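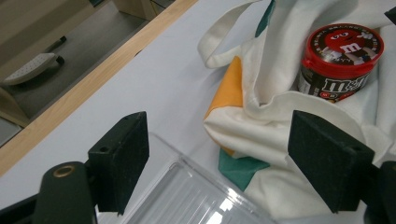
Do households that own cloth bags stop taking plastic ones? Mostly they take fewer, but the bags they already own often stay at home.

4.2 Reuse of carriers and containers

We asked 500 households in Jotomville and Brurville to keep a shopping diary through June. Of these, 303 returned a diary complete enough to use. The rest had gaps of several days, mostly in the second half of the month, and were left out of the counts given here. Achari and Saarela coded the entries separately and settled differences by discussion.

Cloth bags were used mainly for planned trips. On unplanned trips – on the way home from work, or late in the evening – shoppers bought a new bag or carried the goods loose. Clear plastic food tubs followed another pattern. They were rarely taken to a shop, but many were washed and used again in the kitchen for leftovers, dry pulses or screws and buttons.

Figure 3. Cloth bag and clear plastic container.

Washing was a sore point with cloth bags. Several diary keepers wrote that a bag had been put aside after a spill and not used again that month.
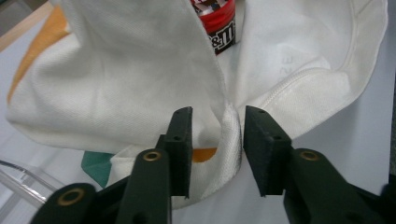 Others washed theirs with the towels and reported no trouble apart from some shrinking at the seams. The diaries did not ask about water temperature, so we cannot say whether hotter washes made this worse. Mudaliar raised the same gap in her comments on the draft, and the Girbridge round will include a question on it. That round is planned for some 700 households, with a shorter form.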